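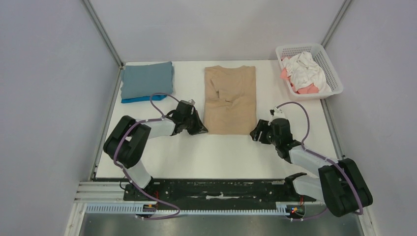

I wanted to love the Drondby folding kit, and most days I do, so please read the three stars at the top as a fond three stars. We've had ours since May in the back of our little alterations and wash-and-fold shop, and it took Styliani Karras and me one long evening, a pot of coffee and a good deal of muttering to get it bolted together. The instructions are fine once you accept that step 4 belongs before step 2.

When it behaves, it's lovely! T-shirts and plain sweatshirts come out neater than mine. Long sleeves are slower – it fusses over the cuffs and sometimes leaves a lump across the chest – but I can smooth that out with my hand.

Now for the trouble. One afternoon the left arm froze halfway through a shirt and threw fault code 3604, which the booklet lists only as "joint error." I pressed stop, waited, cleared it, and reached in to rescue the shirt. The arm started up again with my hand still on the collar. It wasn't a hard knock and I had nothing worse than a red wrist, but I did sit down for a bit afterward.

Shafiq Seneviratne in their support department was kind and patient and kept me on the phone for 45 minutes. He had me run a finger along the purple cable, and right where it bends around the big black joint it had a worn spot. His guess was that the signal dropped out and came back, and that clearing a fault lets the old job pick up where it left off. That second part bothers me far more than the cable does. A new cable came free of charge, and we've left more slack in the loop.

If you buy one, switch it off at the wall before you put your hands in, every single time, even for a sock. I'll gladly add a star when they change that restart.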